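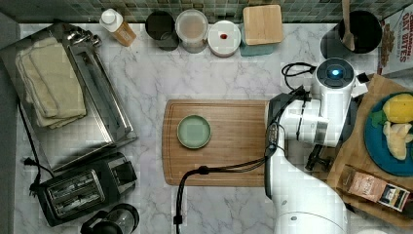
A reader wrote in to ask whether the two-stage descaling routine in my last post was worth the trouble, given that a single rinse with vinegar had kept her kettle clean for years. It depends on the water. Mine comes off the chalk above Clundach and is hard enough that a kettle left alone for a month grows a visible crust. Hers may well be softer.

Vinegar does dissolve calcium carbonate. My objection to it is practical. Household vinegar is dilute, the smell hangs around the kitchen, and the acid attacks some rubber seals if it is left overnight. Citric acid powder is cheap, has no odor, and can be mixed to whatever strength the job needs.

The routine, with one correction. I wrote 30 grams per liter last time. The figure in my notebook is 28, and that is what I have used since November.

Stage one: fill the kettle to the minimum line with the solution, cold, and leave it for 13 minutes. Pour it out. This takes off the loose scale and most of the film on the walls.

Stage two: fill again to cover the element, warm it until it is too hot to touch comfortably, and switch off before it boils. At a full boil, citric acid in very hard water can drop out as calcium citrate, a white deposit that is harder to shift than what you started with. Let it stand until cool, then rinse 3 times with fresh water.

The Grillari kettle I used before this one had an exposed coil, and stage one alone did almost nothing for it. The current one, a Lawal with a flat plate, is much easier. The mesh filter in the spout comes out and can sit in a cup of the same solution.

On filters: I ran a Butinholm jug filter for nine weeks. Scale built up more slowly at first, then at the old rate once the cartridge was spent. I did not find the cartridge indicator much use, as it runs on elapsed time and takes no account of how much water has gone through.

I still owe a post on the shower head. The threads on mine have seized and I need a wider strap wrench before I can say anything about the inside.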